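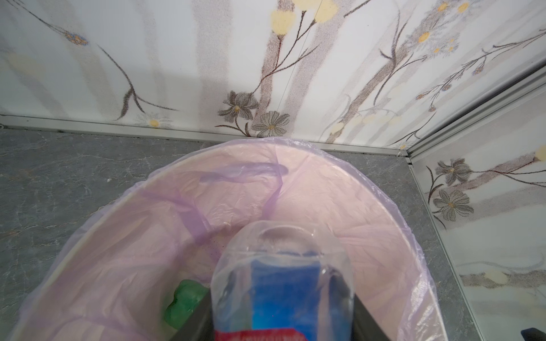
新款后视镜上的电子罗盘，换了城市以后还要重新校准吗？

要校准的，不过多数时候车主什么都不用做，装了四月那版程序的车子，开上一小段路它自己就调好了。

上面这句话，是我们这两天从Pelleo的服务热线那里反复问来的。这家做车内后视镜和车载显示的厂商，2023年11月27日（星期一）发出一份通知，请装有旧版罗盘后视镜的车主抽空到服务点更新一次程序。通知写得不长，可是读者来信倒不少，有人担心是召回，有人以为镜子坏了，还有一位老读者很客气地问，是不是以后出远门都得带着说明书。所以我们想着，还是慢慢把事情讲清楚为好。

先说最要紧的：这次不是召回，不涉及行车安全，费用也由厂家承担。需要更新的是第一代Jardine后视镜，就是右下角带小方窗、会显示方位字母的那一种。厂家说，这批镜子一共2000面，其中700面已经在例行保养时顺手更新过了，车主可能自己都没有留意。拿不准的朋友，可以翻一翻最近一次的保养单，备注栏里如果有“罗盘程序”几个字，那就不必再跑一趟。

毛病出在哪里呢？旧程序里的磁区要靠人手设定，出厂时设在哪一区，它就老老实实守着哪一区。平时在本地开开倒没什么，一旦开得远了，跨了区，方位就会慢慢偏出去，明明朝北走，镜子上却显示东北。有读者从Istby一路开到Worthorpe，说到了目的地，镜子和手机地图各说各的，一家人在车里争了半天，最后还是下车问了路。新程序会在行驶途中自己核对所在的区域，跨了区也不用再去按那一串按钮。

更新本身很快，技师把车停稳，接上线，写入程序，再开到空旷的地方慢慢转上2圈，等镜子上的字母不再闪动就算好了。厂家眼下安排了52家服务点，Istby和Worthorpe都有，周末也开门，只是周末人多些，最好先打个电话约一下时间。去的时候带上行驶证和车钥匙就行，说明书不带也没有关系。

暂时抽不出空的朋友也别着急，旧程序照样可以手动调。按住镜子下沿的按钮不放，直到小窗里跳出一个数字，那就是现在的磁区；松开以后再一下一下地按，换到说明书后面地图上标的那一区，停几秒钟，它就会自己记住。要是显示的是字母C，那就是要重新校准了，找一块开阔的停车场，避开铁架子和高压线，慢慢绕圈，直到方位出来为止。车顶上如果吸着带磁铁的东西，比如临时的天线或者顶灯，记得先取下来，我们编辑部有位同事就因为这个绕了一个中午。

也有读者问，镜子上的防眩光功能会不会受影响。服务热线的答复是不会，两者各走各的程序，更新以后亮度和开关的设定都会原样保留。只有外面温度的单位可能会回到摄氏度，习惯看华氏度的车主，取车时请技师帮忙改回来就好。

至于第二代Jardine，出厂时用的就是新程序，不在这次通知的范围里。买二手车的朋友分不清是哪一代的，可以看镜子背面的标签，编号后面带一横的是第一代。

栏目：汽车生活 ＞ 用车资讯 ＞ 车内电子

相关阅读
后视镜自动防眩光反应变慢，先擦擦感光孔
冬天来了，车外温度显示为什么总慢半拍
Worthorpe服务点周末预约办法有调整
车库门遥控按钮配对步骤，一次讲明白
读者来信：行车记录仪的线该怎么走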